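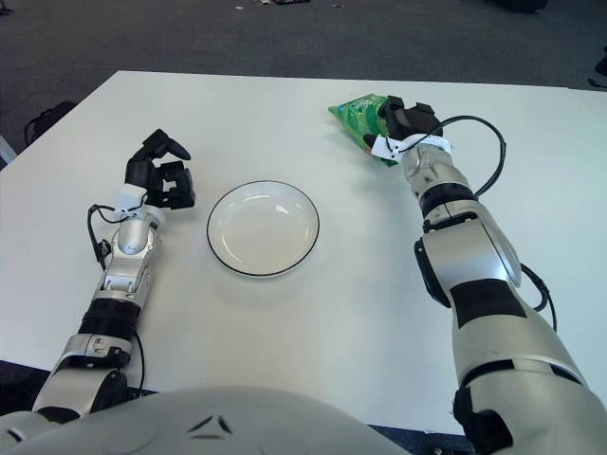

I have given up supper. The eating of it is still going strong, I should say, and what I have given up is the word, which I brought with me from Arnbridge and which has caused me nothing but trouble since I moved to Goltville.

In Arnbridge, supper was toast at nine in your dressing gown. Tea was the proper meal, at half past five, and dinner was what they gave you at school. Everyone knew this, and you could run a household on it.

In Goltville, a mere 70 miles away, supper is what people ask you round for. I learned this in February, when I was invited to one for the first time, had a full tea beforehand as any sensible person would, and was then faced with soup, a shoulder of lamb and something with pears in it. I ate the lot. I walked home very slowly by way of Gallow Lane, which has a bench.

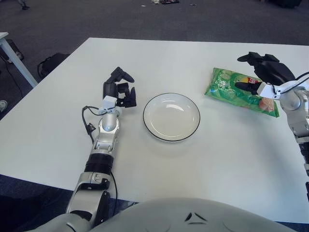
My neighbours are no help. One side says lunch for anything before four. The other side says dinner for everything, including, once, a sausage roll at 11 in the morning. The Kravchuk bakery on the corner sells a "light supper box" from noon, and I have stood outside it more than once trying to work out who it thinks it's talking to.

I did try asking for a time when people invite me anywhere, on the grounds that a clock can't be misunderstood. "Oh, whenever," they say. "Come for supper."

So now I say "food". Shall we have some food, would you like to come over for food. It makes me sound like a man who has recently been rescued from an island, but in 20 invitations I've had only one misunderstanding, and that was my sister, who brought the dog.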